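Tonight I am folding clothes and I decided to write down how I do it, in small posts. My flat in Astgate is small, so the bed is also my ironing table, my folding table and my office.

First I make the bed. This sounds strange, but on a flat sheet I can find the wrinkles more easily. Then I put only one piece on it. Before, I put the whole pile and after 20 minutes I was tired and the pile was the same.

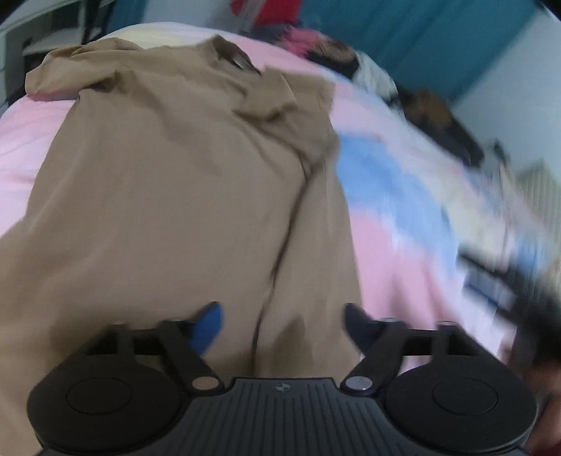 Thin fabric is the most difficult for me. Jeans stay where you leave them. Thin things slide, and when you pull one corner, the other corner comes back to you.

My rule is: look for the long seam first. Put it straight with your hand, from top to bottom, and press lightly. After this the two sides are much more friendly.

I bought a folding board from Udero last July. I used it two times. Now it lives behind the wardrobe and I fold by hand again, like my grandmother did. 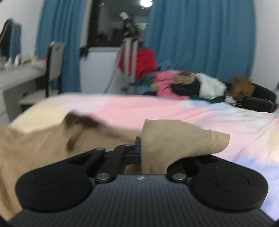 Small loose parts are my second problem. A flap, a pocket, a sleeve, all of them want to go in their own direction. With beige clothes I look for the line of light stitching, like the one near the rounded end of the flap, and I smooth the cloth along it. It takes a few seconds more, but I do not have to start again.

Beige goes on the middle shelf, which is 70 cm wide and almost full. If you have a good method for thin fabric, please write it to me. I still have the socks to do.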